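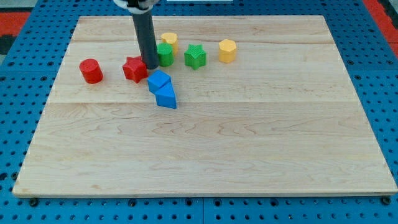
Hi all,

Replying to Mandla's message from this morning, which I'm quoting below because I know some of you get the digest and it may have slid off the bottom.

Mandla Sibiya wrote:
> Finally pulled the trigger on the reissue of the Flilen Harbor Crane
> truck (the transforming one, not the pull-back). Before I open it, can
> anyone who has both tell me if the ratchets in the shoulders are as
> tight as people say? I have the Dal Bello original with the floppy left
> arm and I don't want to pay twice for the same problem. Also, is the
> yellow really that far off? The photos on the Nellstead shop page look
> almost orange to me.
>
> And one for Ottmar if he's reading: did you ever find out whether the
> hook is the same mold?
>
> Mandla

OK, so I have both! The original has been with me since I was a kid (well, most of it, the hook is a replacement from a parts lot) and the reissue came in May. I've had them side by side on the shelf ever since, and my partner is sick of hearing about it.

Shoulders first. Yes, they're tight. Tight enough that the first time I swung the boom down into truck mode I stopped halfway and went back to the instructions to make sure I wasn't about to snap something. I wasn't. There are proper clicks in there now where the Dal Bello one just had a friction peg, and after a couple weeks of fiddling they've loosened up to where I'd call them good. Hold the arm close to the body when you turn it, not out at the fist, or you'll put all the strain on the elbow pin.

The hips are another story. Mine does a slow split if I leave it standing with the boom raised. A bit of floor polish in the socket helped, and you want to let it dry overnight before you move anything.

On the yellow: it's warmer than the original, sure, but nothing like those shop photos. Keep in mind your original has had decades to fade (mine has a stripe under the sticker that's much closer to the new color than the rest of the cab is). If you put them together in daylight you'll see a difference. In a cabinet with a warm bulb I really can't tell, and I'm picky.

Things I love: the cab windows are clear now, the little winch turns, and the chest flips in one move where the old one needed three hands and some bad language. The transformation is 6 steps if you follow the sheet and maybe one more if you want the feet to line up properly. Things I don't: the stickers. Why are we still doing stickers?? The hazard stripes along the boom were lifting at one end by the second evening. Hurnier sells a replacement sheet that I've used on other trucks of theirs and been very happy with, so I'll probably go that way.

As for the hook, Ottmar Schmieder and I went back and forth on this off list over the winter. He's convinced it's the same mold with the copyright line filled in. I think it's new, because the old hook goes onto the new cable but the new hook is too fat in the loop to go onto the old one. Ottmar, feel free to tell everyone I'm wrong again.

One last bit about price, since somebody always asks. I paid 83 plus shipping at Nellstead and I was fine with that. I've seen it listed for up to 100 elsewhere, and at that point I'd wait for a restock. My certificate says 288, if anyone is keeping that list of numbers going. Does anyone have a lower one?

So Mandla, open it! If you get a floppy one, write to the shop before you start taking screws out. They swapped a leg for me on a different figure without any fuss, but they did want it unopened inside.

Also, if anybody has a spare left-side mirror for the original, I'm still looking. Happy to trade, I've got a box of wheels and two spare cab doors.

Cheers,
Your crane guy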